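FOR IMMEDIATE RELEASE
Wednesday, May 20, 2026

Nurklow Asks Towel Sellers to Drop "Stays Soft" Claims They Can't Back Up

Household textile tester publishes results from 22 striped and plain towels, and is not impressed with most of what is printed on the labels

Nurklow, an independent testing shop for household linens, today published the results of its spring towel study and called on sellers to stop using the phrases "stays soft," "hotel quality" and "quick dry" until they are willing to say what those words mean.

The study covered 22 towels bought at regular retail prices. Each one was washed, dried, folded, dropped in a heap and handled again, over and over, for a combined total of 1068 wash cycles. No seller supplied samples and no seller paid for a place in the test. Two asked to. They were told no.

"Every towel on the shelf is soft," said Guilan Deng, who runs textile testing at Nurklow. "The store has it folded nicely, it has finish on it from the mill, and you rub it between two fingers and think you've learned something. You haven't. Wash it a few dozen times and then come talk to me about soft."

What the labels said and what the towels did

Of the 22 towels, 14 carried some version of a softness promise. Nurklow wrote to the sellers of all 14 and asked how the promise had been tested. Five wrote back. One of the five sent a test method. The other four sent marketing copy, in one case the same copy that was already on the package.

Panelists were handed towels without labels and asked to sort them by feel, first new and then again at the end of the washing schedule. When the towels were new, panelists tended to favor the ones with softness claims. By the end they did not. Plain-label towels and claim-label towels were mixed together through the whole ranking, and the towel that finished last had the word "plush" on its tag three times.

Absorbency moved in the other direction. Several towels soaked up water poorly out of the package and improved with washing, a thing most people who do laundry already know and most packaging leaves out. Nurklow would like to see "wash before first use" printed at least as large as "luxury."

The company is also doubtful about weight figures. Heavier towels are usually sold as better towels. In the Nurklow study the heaviest towels took the longest to dry on a rack and did not rank higher for feel after washing. Whether that holds for every heavy towel, the company won't say, and it suggests other people shouldn't either on the strength of one study.

Why the heap matters

Most towel photos show a stack with square corners. Towels in real homes spend a lot of their lives in a pile on whatever flat surface is closest to the dryer. Nurklow added what it calls the heap stage to its schedule for this reason. After drying, each towel is left bunched up, then picked up and folded, and the folder notes whether the edges still meet.

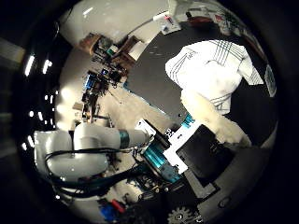 A white towel with thin gray and teal stripes, bunched on a dark tabletop beside a mass of fluffy white fabric.

Striped towels turned out to be useful here. A stripe that ran straight across a new towel will show a twist or a pulled hem right away, while the same fault on a plain white towel can get past a tired folder. Nine of the striped towels had stripes that no longer ran parallel to the hem by the end of the study. None of the packages mentioned shrinkage of any kind.

"People blame themselves," said Deng. "They fold it, the corners don't line up, they fold it again. I've watched a grown man fight a hand towel for a whole minute. The towel was crooked. He could have done that all day."

Fold quality has no accepted measure, and Nurklow does not claim to have invented one. Its folders used a ruler and a three-point scale. The company says that is cruder than it would like, and it has published the score sheets so that readers can decide how much weight to give them.

The trouble with folding aids

The study also looked at 3 products sold to make towel folding faster or neater: a hinged folding board from Szabo, a set of shelf dividers from Hika and a clip-on edge guide from Drillora. Their packaging talks about saving time. Nurklow timed them.

With practice, folders using the Szabo board made neater stacks of bath towels. They were slower than the same folders working by hand. On washcloths the board was no help at all, and most folders put it aside without being asked. The Hika dividers kept stacks upright on an open shelf, as a bookend would. The Drillora guide worked on thin towels and slid off thick ones.

None of the three is a bad product, in Nurklow's view. All three are sold on a time claim that the company could not reproduce, and it has told the makers so. Szabo has said it will review its packaging wording. The other two had not replied when this release was prepared.

Advice for shoppers

Nurklow keeps its buying advice short, on the grounds that a long list would promise more than the results can support:

Buy one towel before you buy six. Wash it five times.

Look at the hem. Loose stitching when new did not get better in any towel in the study.

If the towel has a stripe near the end, check that it runs even with the hem before you pay.

Skip fabric softener for the first several washes if you care about how well the towel dries you.

Ignore the word "hotel." It has no set meaning on a towel label that Nurklow could find, and four sellers who were asked to name the hotel did not name one.

Limits of the study

Readers should be as hard on this study as Nurklow has been on the labels. All washing was done with one detergent and one water supply. Panelists were recruited locally. Feel is a matter of opinion, even when 683 separate feel ratings are added up and averaged, and an average can hide a strong disagreement. Two towels in particular split the panel almost down the middle and landed in the middle of the ranking as a result.

"I'd be careful with our top five," said Haoran Yao, who handled the numbers. "The gap between second and fifth is small enough that I wouldn't pay an extra dollar over it. The bottom three are a different matter. I'm comfortable saying those are poor towels."

Nurklow began the study in February and had planned to include kitchen towels. They were dropped when it became clear that stain removal would need a separate schedule. The company has not set a date for that work and does not want to be held to one.

The full results, including score sheets, washing records and the letters sent to sellers, are free to read on the Nurklow website. Replies from sellers will be added in full as they arrive, with marketing copy clearly marked as marketing copy.

About Nurklow

Nurklow tests bedding, towels and other household linens bought at retail. It takes no advertising and does not license its name or results for use on packaging. Sellers who quote this release in their own advertising will be asked to stop.

Media contact
Haoran Yao
Press inquiries, Nurklow
Towel samples sent to the press desk will be returned unopened.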